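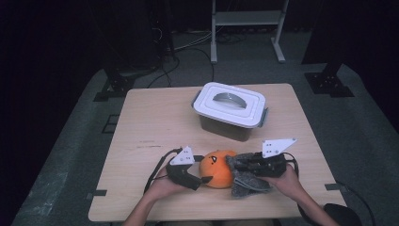
Storage box with a snap-on lid, and a round orange plush.

Questions I get about the Brophy toy swap

I run the toy and game swap in Brophy, and my inbox fills up with the same handful of questions every season, so I finally typed the answers out. If yours isn't covered, write to me – I do read everything, just not fast.

When's the next one?

December, at the Edgate hall, same room as last time. Doors open at 9 for people dropping off and an hour later for everybody else. Please don't come at 8:30 and knock. I'll be in there moving tables and I won't hear you anyway.

How does the swap work?

You bring toys, you get a ticket for each one we take, and each ticket gets you one toy off the tables. A puzzle is one ticket and so is a dollhouse. People complain about that every year (hi, dollhouse people!) and I've tried point systems, colored stickers, the whole thing. The line took forever and everyone was grumpy by lunch. One for one it stays.

Is there a limit on how much I can bring?

28 items per family. It used to be 60, and then one very generous household showed up with a full minivan and we were still sorting when the hall wanted its keys back.

What does it cost?

Five dollars per family at the door, cash please. It goes to the hall rental and the coffee. If five dollars is a problem this month, just tell whoever's at the door and come on in.

Do you take stuffed animals?

Yes, if they've been through the wash and still have both eyes, or however many they started out with. Cold water, gentle cycle, inside a pillowcase, then air dry. Squeeze the middle before you pack it up, since big plush can feel fine on the outside and still be damp in there. I had one go musty in my hall closet and take a whole bag of puppets with it.

How should I pack everything?

Boxes with lids are great, bags are fine. Put small parts in a zip bag and tape the bag shut. Write your last name on any box you want to take home again, on the box and the lid both! I have a stack of orphaned lids in my garage that don't fit a single thing I own.

What won't you take?

Car seats, cribs, helmets, anything recalled, anything with a battery door that won't close, and slime. Open slime, sealed slime, homemade slime, all of it. Also no VHS tapes, please, I beg you.

My puzzle is missing a piece. Can I still bring it?

One piece, sure, write it on the box so people know. More than that and I'd rather you kept it for crafts. Board games are a little different, because you can usually get by with a button for a pawn. Missing cards are harder.

Can kids come along?

Of course, it's their swap. The under-fives get wild around the train table, so plan for that. If your kid is the type to want their own toy back the minute it's on the table (mine was, both of them), drop off first and bring them later.

What happens to the leftovers?

Sombat Saithong loads them up and drives them over to the Jovbridge family center, where they go in the playroom or home with whoever wants them. Last time it was over 60 toys, plus a rocking horse he had to belt into the front seat.

Is there parking?

Behind the hall, and on the street if that fills up. Not in the dentist's lot. They've been nice about it so far and I'd like to keep it that way.

Can I help out?

Yes please. I need people for setup, for the sorting tables and for sweeping up at the end, and sweeping is the one that never fills. Helpers get to pick one toy before the doors open.

Last updated 25/09/2023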